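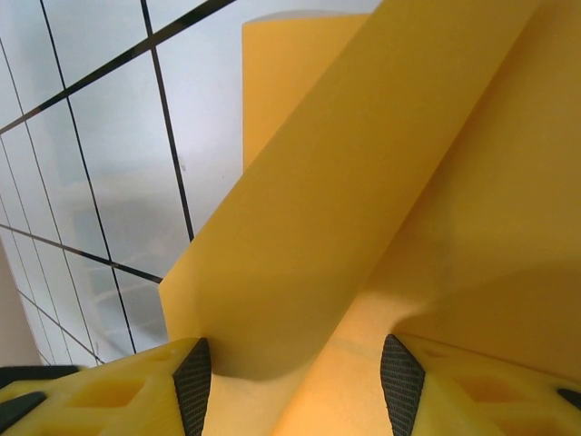

Songül Uçar
Children's Education Officer, Clultdale Eye Clinic

Why Do Some Children Wear Glasses?

Your eyes are at work from the time you wake up until the time you go to sleep. They help you read, catch a ball, find your shoes and recognize your friends across the playground. Some eyes need a little help to do this work well. Glasses are the most common kind of help, and children of every age wear them.

How the eye makes a picture

Light bounces off the things in front of you and travels into your eyes. It first passes through the cornea, the clear layer at the front. It then goes through the pupil, the black circle in the middle of the colored part. The pupil is an opening. It grows larger in a dark room and smaller in bright sunshine.

Behind the pupil is the lens. The cornea and the lens bend the light so that it comes together on the retina, a thin layer at the back of the eye. The retina turns the light into signals, and a nerve carries those signals to the brain. The brain then works out what you are looking at.

What it means to be nearsighted

In many children, the eyeball grows slightly too long from front to back. The light comes together before it reaches the retina. Things that are close, such as a book, look clear. Things that are far away, such as the board at school, look blurry. A person whose eyes work this way is called nearsighted.

What it means to be farsighted

In other children, the eyeball is a little short. The light has not yet come together when it reaches the retina. The eyes must work harder to see clearly, especially when looking at something close. This can make reading tiring or cause a headache. A person whose eyes work this way is called farsighted.

What astigmatism means

Astigmatism is a long word for a simple idea. A cornea is usually curved evenly, like the side of a basketball. With astigmatism, it is curved more in one direction than in the other, like the side of a football. Things may look blurry or stretched both near and far. You can have astigmatism and be nearsighted or farsighted as well.

What glasses do

The lenses in a pair of glasses bend light before it enters the eye. A lens for a nearsighted person is thinner in the middle than at the edges. A lens for a farsighted person is thicker in the middle. Each pair is made for one person, and for this reason you should not borrow glasses from a friend.

Glasses do not make your eyes lazy. They help you see clearly while you are wearing them.

What happens at an eye exam

An eye exam does not hurt. At our clinic, you will sit in a large chair that goes up and down. The eye doctor will ask you to read letters on a chart, covering first one eye and then the other. Younger children may name pictures instead. The doctor will also shine a small light into each eye and may ask you which of 2 lenses makes the letters look clearer. There are no wrong answers. If both look the same, say so.

Sometimes the doctor uses eye drops that make the pupils larger. The drops may sting for a moment. Afterward, bright light may bother you and close-up things may look blurry for several hours. You may bring a hat or sunglasses for the trip home.

Last school year, our staff checked the eyesight of 1162 children in the Clultdale area. Of these, 495 were asked to come back for a full exam.

When to tell a grown-up

Please speak to a parent, a teacher or the school nurse if:

you squint to see the board
words look blurry or seem to move on the page
you often have headaches after reading
you see two of something when there is only one
your eyes hurt, or are red or itchy

If your sight changes suddenly, or if something hits your eye or gets into it, tell a grown-up right away.

Taking care of your glasses

Use both hands to put your glasses on and take them off. Keep them in their case when you are not wearing them. Rinse them with water and dry them with a soft, clean cloth. Paper towels and shirts can scratch the lenses. If your glasses slide down your nose or pinch behind your ears, ask to have them adjusted.

Words to know

Cornea: the clear front layer of the eye
Pupil: the opening that lets light in
Lens: the part behind the pupil that helps bend light
Retina: the layer at the back of the eye that senses light

Text reviewed by Nikau Rutherford, Optometrist. Printed copies are available at the front desk.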